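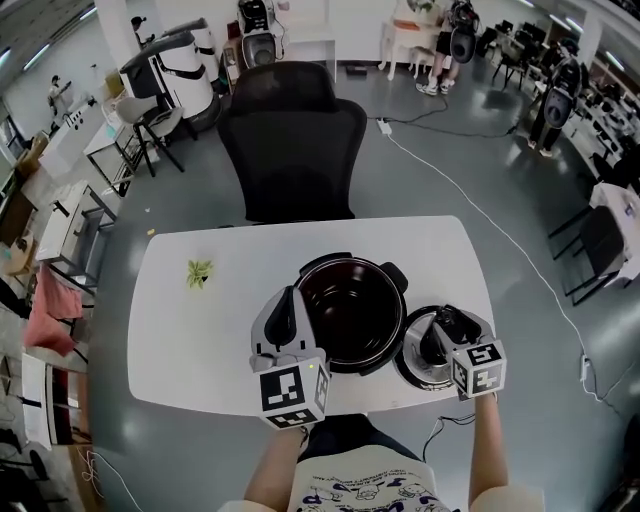 Storero Coffee Club Card: minutes of the December planning meeting

Thursday, 4:30 p.m., upstairs at the Adgate store

Present: Freya Blackburn (chair), Samer Kassab, Nazanin Mazandarani, Elias Chidiac (minutes)
Apologies: Kjell Hedlund

1. Last minutes
Approved. Samer's name is now spelled right on page two.

2. Refill Week results
Great numbers! Adgate stamped 571 cards over the week, which beats anything we've run in the fall, and Jundico came in strong too, even with the espresso machine down on the Tuesday. Freya asked that the morning crew at both stores hear a big thank-you from all of us. Nazanin said people loved getting the tenth drink in any size and we should absolutely keep that part.

3. Winter punch card
Long and very lively discussion. Agreed: buy six hot drinks, get the seventh free, any size, tea and cocoa included. Cards good at both stores through the end of February. Samer wanted double stamps before 8 a.m. and everybody jumped on it, so that's in (weekdays only). Bottled drinks don't earn a stamp. First print run is 3,000 cards, split evenly to start. Freya has seen the snowflake design and says it's gorgeous.

4. Free tasting, Tawhiri blend
Kjell sent a note: the roaster can let us have enough for about 200 sample cups. We'll pour at Adgate on the Saturday, 10 to noon, and hand every taster a card with one stamp already on it. Elias asked about decaf. Kjell to find out.

5. Gift card bonus
Buy a $50 gift card, get a $10 bonus card for January. Nazanin worried about people trying to use the bonus early, so the start date goes on the front in large type. Passed, all in favor.

Actions
Samer: card order to the printer, double-stamp sign for both registers
Nazanin: wording for the bonus card, window poster
Kjell: decaf question, delivery time for the samples
Elias: staff sheet with the new rules

6. Other business
Freya brought in the peppermint mocha with oat milk and we all want it on the board. Price to be set next time.

Closed at 5:40 p.m. Next meeting at Jundico.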